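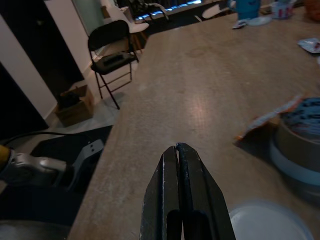

Buying and budgeting for a table-top arm: frequently asked questions

These answers are for teams at Erkosano who want to put a robot arm into next year's equipment plan. Halina Szulc looks after the budget side and Hubert Sobczak the technical side. Requests for the coming year close at the end of June.

What does the standard package include?

The arm, its controller, one two-fingered gripper, a wrist camera, a mounting clamp and the cables. It does not include a table, a computer, spare fingers or any objects for the arm to handle. Put those on separate lines in your request.

Do we have to buy from Clillance?

No, but it is the simplest route. We have a supply agreement with Clillance, so you won't need to collect quotes. If you want an arm from another supplier, send three written quotes and a short note on why the standard arm will not do the job.

How long does delivery take?

Allow 10 weeks from the signed order. Grippers and cameras sometimes come ahead of the arm. Please don't open the boxes until the whole order has arrived, as Hubert checks it against the delivery note in one go.

Do we need a special table?

No. An ordinary table is fine if it is rigid and the clamp fits its edge. Measure the thickness of the top before you order. Clillance sells two sizes of clamp and will not exchange one that has been fitted. Shiny tops can be a nuisance for the wrist camera, and a matt mat is a cheap fix.

How much floor space should we plan for?

Take the full reach of the arm and add a metre on each open side. Chairs, boxes and bags need to stay outside that line while the arm is moving. If the room is shared with other people, say so on the form, as we may ask you to book set hours.

How often do grippers need replacing?

The fingers wear first. Scuffs on the black finish are normal and are no reason to order new ones. Replace the fingers when the tips no longer meet evenly or when a thin packet slips out of a closed grip. For a team working most days, budget for a new pair every 6 months. The gripper body should last much longer.

Can one gripper handle everything we have in mind?

Probably not. Two parallel fingers do well with cups, small bottles and packets. Plates lying flat are harder, and so are soft plastic bags, which fold and catch. If most of your work is with items like these, ask Hubert for a trial at Cundport before you commit the money. He keeps other finger shapes there and can lend a set for up to 30 days.

What running costs do people forget?

Mostly small things: spare cables, replacement cups and wrappers, cleaning materials and a second clamp. The yearly service is the large one. It is paid from your own budget and not from the central fund, and the first is due 12 months after delivery.

Is training included?

The price covers one session for up to 3 people, held at your site. Further sessions are charged. New starters can join the open session at Czarnecka, which costs nothing apart from travel.

Can we share an arm with another team?

Yes, and Halina will usually ask whether you have tried. One team has to be named as the owner and will receive the service bill. How you split it afterwards is up to you - please agree it in writing before the order goes in.

Can we buy second-hand?

Only from another Erkosano team. The arm must have had its last service on time, and the fingers should be treated as used up, so add a new pair to the request.

Who signs the request?

Your team lead first, then Halina. Send the form and the table measurements together. Forms without measurements are returned.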